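Betisham Shape Blocks: fine plastic, silly price

I bought the 16-piece set after Rawan Azar wouldn't stop recommending it. The box says it teaches sorting, patterning and "early design thinking." My expectations were low, and the blocks mostly met them.

Colors are good. The yellow is warm, the edges don't scratch, and the hexagon stands square on a table or a board. I'm less sold on the heart. It looks cute lined up with the others, but my daughter can't stack a thing on it without a fight. She is 4 and does not give up easily.

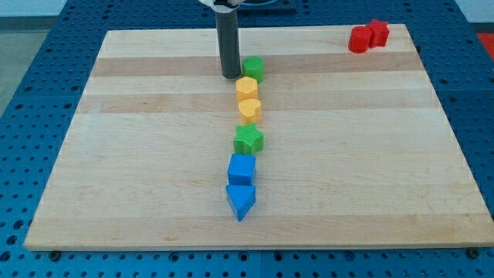 What I'd change

The cylinder has fine ribs around the side, and they pick up crumbs. A toothbrush gets them out, if you enjoy that sort of evening. The pattern cards are thin and two were bent on arrival. Salameh, the shop, offered me a coupon in place of new ones.

Would I buy it again? At half the price, maybe. The older Dadberg set has plainer shapes and does the same job.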